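Werix Digital Asset Services
Staking Controls - Internal Inspection Checklist
Period: June
Scope: Draltik and Kvam validator pools, client disclosures, key storage

1. Client disclosures
Status: Satisfactory, with comment
Each customer must receive the risk notice before assets are locked. The fee paid to Werix is shown on the same page as the expected yield. Comment: the Kvam notice still gives the old unlocking period of 15 days. The correct period is 27 days. Replace the text before new accounts are accepted.

2. Segregation of assets
Status: Satisfactory
Customer tokens are held apart from company funds. Balances were matched to the ledger at 4 p.m. and no differences were found.

3. Key storage
Status: Action required
Two approvals are needed to open the Plunwood vault. Comment: the access log lists one entry without a second signature. The operations desk is to supply a written explanation.
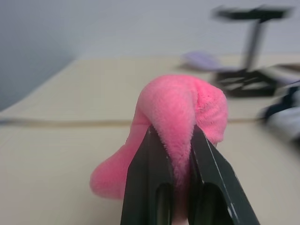
4. Validator performance
Status: Satisfactory
Downtime alerts reach the duty desk and are recorded. Penalties charged by the network are passed to the reserve account - not to customers.

5. Record retention
Status: Open
Reward statements should be available for the past 360 days. Comment: Draltik statements are complete. Kvam statements have gaps and will be inspected again after the export is repeated.

Items 3 and 5 remain open until evidence is filed with Compliance.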